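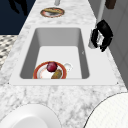 *A red-rimmed plate in a white sink set into marble.*

## The Molden seed swap is back, and it's bigger

May 2019

We have a date problem, and it's a happy one. So many of you signed up for the spring seed swap that we've moved it out of the Casado reading room and into the long hall at Molden, where there's space for 22 tables and a proper corner for tea. If you came last year and spent the morning with somebody's elbow in your ribs, you'll know why we're so pleased!

The swap works the way it always has. Bring seeds you saved yourself, in paper envelopes, with the name of the plant and the year written on the front. Take home whatever you think you'll grow. You don't need to bring anything to take something, and beginners should come early — the bean table goes fast, and the purple climbing ones were gone before the kettle boiled last time.

What has me most excited is the Jendorum box. The growers over at Jendorum have been keeping old vegetable varieties going in their walled plot for years, and they're sending us 800 packets (yes, really) to share out. There are five kinds of squash in there, a sweet pepper that ripens early enough for our short summers, and a lettuce called Pramotum that I grew on my back step last year and picked well into the fall. It's crisp, it doesn't mind a bit of shade, and the slugs mostly left it alone. I can't recommend it enough.

We'll also have a table for seedlings this time. Tomatoes, mostly, from the look of the sign-up sheet, so if anyone has spare leeks or chard, please bring them along. Small pots only, and label them, or we'll all be guessing until July.

A word on saving seed from squash: they cross very easily. If you had two kinds flowering side by side, write "may be mixed" on the envelope. Some people love a surprise, and I'm one of them, but others are short on room and want to know what they're getting.

The doors open at ten and we pack up at one. Parking is behind the hall, and the side gate is wide enough for a wheelbarrow. Spare envelopes and pens will be on the table by the door.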